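Our laundry robot stops dead at the washer. The hand shuts on the cloth and won't let go — fault 234 every time. Anybody?
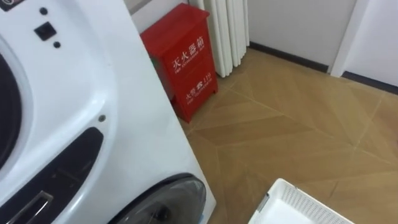

*1 min read*

It's running Brestach firmware, and I've rebooted it 20 times.

**trornero_fan**

Check your cable slack first! Mine faulted whenever the tether pulled tight,
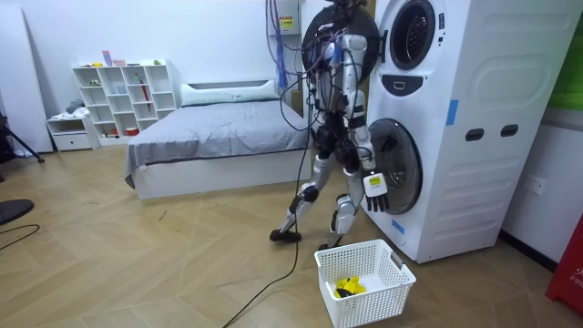
and an extra 3 feet fixed it. Hit the e-stop before you reach in, please.
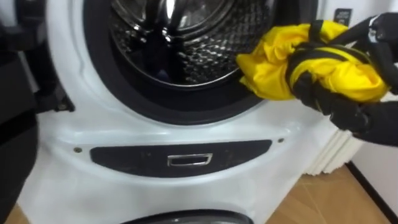 *Posted by govindasamy81*

No idea, sorry. Maybe lower the grip force?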